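Wanted: teachers who'd like to try a different kind of class discussion this fall
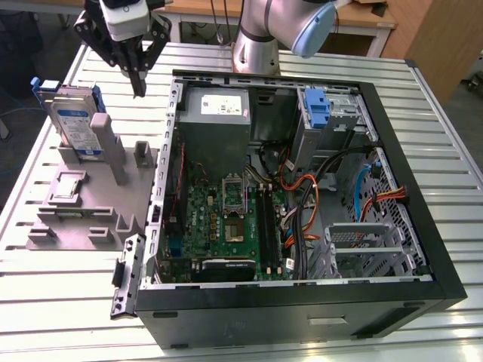
I'm looking for middle and high school teachers to spend part of the fall semester testing a set of discussion routines with me, and I'd love for you to be one of them. My name is Ursina Egger. I taught eighth grade social studies for a long stretch before I moved over to teacher training, and I still miss third period more than I'd like to admit (not first period, first period can stay where it is).

The project is called Wetum. It started as a folder of half-finished handouts that Ruairí Heffernan and I kept emailing back and forth, mostly late at night, mostly complaining. We both had the same problem. You ask a good question, you wait, and the same four kids put their hands up. Everybody else looks at their desk or at the four kids. You can call on people cold, and sometimes that works, and sometimes you lose a student for a week because you embarrassed her in front of her lab partner. So we began trying out ways to get more voices into the room without putting anyone on the spot, and we wrote down what we did. The folder got fat. Now it's a set of 7 routines with short teacher notes, and I need people who aren't me or Ruairí to use them with real students and tell us where they fall apart.

Who I'm hoping to hear from

Anyone teaching grades 6 through 12, any subject. I mean the any subject part! We have plenty of interest from English and history people already (hello, I see you, please still apply) and I'm really short on math, science, world languages, shop and tech, art, and PE health classes. If your first thought is "my class doesn't do discussion," then you're pretty much the person I had in mind. One of the routines was written by Thaddäus Plattner for his chemistry sections and it's the one I now use the most when I run workshops for adults.

You don't need to be a veteran. First-year teachers are welcome, though please check with your mentor first so this doesn't land on top of everything else you've got going. Long-term subs are fine as long as you'll be with the same class through the whole test. Co-teachers can sign up as a pair and we'll count you as one classroom but pay you both.

I do need you to have at least one class that meets twice a week or more. Once-a-week electives just don't give us enough to look at, and I'm sorry about that, I know a few of you asked last spring.

What you'd be doing

It begins with a kickoff call in September, on a Wednesday at 4:30 p.m. Eastern. It runs ninety minutes, and we'll record it for people on Pacific time who still have kids in the room at that hour. On the call Ruairí and I will run two of the routines on you as if you were the students. People groan about this beforehand and then we can't get them to stop talking.

After that you pick one class and stick with it. Over six weeks you'd use a routine twice a week. Most of them take between ten and fifteen minutes. You choose which ones, you choose the topics, you fit them into whatever you were going to teach anyway. I'm not sending you a curriculum. I don't want you to bump your unit on ratios so you can have a chat about friendship.

Once a week you fill in a log. It's one page, and it asks what you tried, how long it took, what you changed, and what you'd tell the teacher next door. Jonas Fuchs built the form and he's been merciless about keeping it short. You can type it or you can leave a voice memo from your car in the parking lot, and he'll get it written up. Some of the best stuff we got in the spring came in as parking lot memos, blinkers and all.

Around the middle of the six weeks one of us will sit in on a class by video, if your school allows it. We watch quietly, we don't record, and we don't write anything down about individual students. If your school says no to visitors, tell me when you apply and we'll do a phone call with you in its place. It won't count against you.

At the end there's a group conversation, an hour long, with five or six other teachers from the test. Hanyu Bai leads those. She'll also ask for up to three pieces of student feedback, which are anonymous slips with no names and nothing about grades. If you can't collect them, that's okay.

A little more on the routines

I don't want to hand over all the details before the kickoff, but people keep asking me what they'd be getting into, so here are a couple.

Borrowed Question goes like this. Every student writes a question on a card, the cards get shuffled, and you read out a question you didn't write. It's amazing what kids will ask when somebody else's voice is saying it. In my old classroom this was how we finally got to talk about why the textbook skipped eleven years.

Slow Map is the one from Thaddäus. Students build an answer on the board in silence, one mark or one word at a time, and the talking comes only after the marker has gone through the whole class. It's noisy afterward. Plan for that if you have a thin wall.

There's also one called Two Chairs that I have mixed feelings about. It flopped in both of Ruairí's seventh grade sections and it went beautifully with Hanyu's juniors, and I'd like to know if that's an age thing or a Tuesday afternoon thing. If you teach middle school and you're feeling brave, please try it.

What you get

A stipend, paid in two halves, the first after the kickoff call and the second when your last log is in. The amount is on the application form, and it's the same for everyone no matter what grade or state. The money comes through Flirkura, the small foundation that's covering this round. They don't see your logs.

You'll also get the full printed set of routines, a letter for your professional development file listing your hours (check with your district about credit, they're all different), and your name in the acknowledgments of the finished guide if you want it there. A few people asked to be left out last time and that was no trouble at all.

How many, and how to apply

I have room for 40 classrooms this time, and 29 of those I'm holding for public schools. The form has eight questions. Two of them want a paragraph and the rest are quick. Please don't polish the paragraphs. I'm reading all of these myself at my kitchen table and I'd much sooner hear about the lesson that went sideways than get your teaching philosophy.

You'll need a yes from your principal or department head before we start, but you don't need it to apply. If it would help to have something to show them, write to me and I'll send the one-page summary. It has the privacy information in it and Jonas's phone number for any tech questions.

Applications close the Friday before Labor Day. I'll answer everybody, yes or no, within two weeks of that. If it's a no, I'll ask if you'd like to be on the list for spring, because we're planning to run it again with whatever changes you all talk us into.

Send questions to me through the contact page, and put Wetum in the subject line so it doesn't get buried. I check messages before school hours and again after dinner. If you know a shop teacher, please forward this to them. I mean it, I have one so far.

Ursina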